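January 2022, notebook, bench two

Back at it after the break. Kettle's on, the floor is swept, and I've got a page and a half of scribbles from before the holidays that I can barely read, so I'm starting fresh.

The question Auður Oddsson keeps putting to me at lunch is whether the arms could clear up after morning tea yet. Properly, I mean - mugs off the tray, coasters put away, nothing broken, and no one standing there with a thumb on the stop button. My answer in May was "no, and don't ask". My answer today is "sort of, on a good day, with mugs we don't care about". I'd call that progress!

Where we're up to. The Druvness job list has 27 chores on it, everything from wiping a bench to pairing socks, and I've crossed off all the cloth ones for now (cloth can wait until I've got more patience). What's left is mostly crockery and small hand tools. We've logged 847 attempts on the mug chores so far and I've read back through the notes for most of them. Grasping by the rim is pretty good. Grasping by the handle is a coin toss if the handle points at the arm, and worse if it points away, because the wrist has to come round the long way and the cable gets a say in it.

Coasters are the real pain. You'd think a flat thing would be easy, but a parallel jaw wants something to close on and a coaster lying flat gives it next to nothing. The trick a person uses is to slide it to the edge of the table and pinch it as it hangs over. I tried teaching that by hand for an afternoon and got it to go a few times, then spent the rest of the afternoon picking coasters up off the floor. Auður reckons we should cheat and use thicker ones. I reckon if we start swapping the household to suit the machine then we've answered her question already and the answer is no.

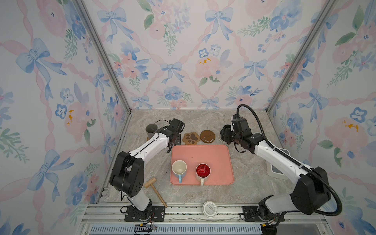 The other thing I want to sort out this week is the order of work. Left to itself the Brallard planner goes for whatever is closest, so it'll happily shift a mug halfway, leave it in the road of the other arm, and then both of them sit there being polite to each other. I've bumped the wait limit up to 700 milliseconds and that helped a bit. A person clearing a table just grabs two things at once and doesn't think about it.

Tools next. I want the mallet to go back to the same spot every time, head first, and I don't much care which arm does it. Long thin handles should suit the jaws, so I'm hopeful.

To do:
- re-zero both wrists before the first run
- ask Þrastardóttir about softer finger pads, the grey ones have gone shiny
- check the Grondico cable clips, one was rattling on Friday
- find out who took my good hex keys

Auður wants another go at the handle grasp after lunch, so I'll leave the power on.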